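The Bed Is the Best Table in the House

Folding on the bed, start to finish, with a blanket still on it. That's the whole method.

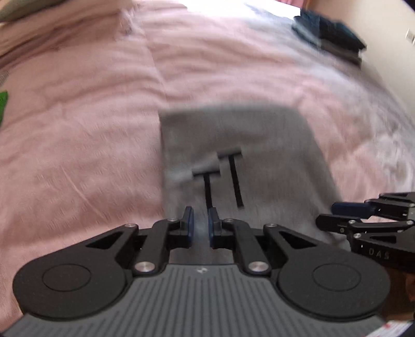
Kimie Oshima has been folding other people's laundry for five years, mostly in small apartments, and she won't use a table. Too narrow, she says. Too high. A bed gives you room for the flat piece in the middle and the finished stack at the far end, up against the wall where it can't get knocked over.

Darks first. Navy, black, the deep greens – all in one pile, so you can see when it starts to lean. Gray goes on its own. "Gray is where I slow down," Oshima told me on a Friday morning, already two loads in. "It shows every wrinkle. You smooth it with the side of your hand, then you leave it alone a minute."

I did not leave mine alone. Mine looked like a sandwich.

Begoña Carretero, who runs the Sala laundry on Prosstead Street, is stricter. Her shop sends out 241 bundles in a slow week and every one is folded to the same width. She uses a board at work. At home? The bed, like everbody else.

What they agree on: don't pull the blanket tight first. A soft one with a bit of texture grips the cloth and keeps it from sliding while you square up the edges. Slippery bedspreads are hopeless. Carretero keeps a cotton throw just for this, 59 dollars, bought in March and washed so often its gone pale.

Pillows stay up at the head, out of the way. Stack no higher than your forearm. And put it away the same day – a pile left overnight gets slept next to, then moved to the chair, then worn straight off the chair. I have a chair like that. Most of us do.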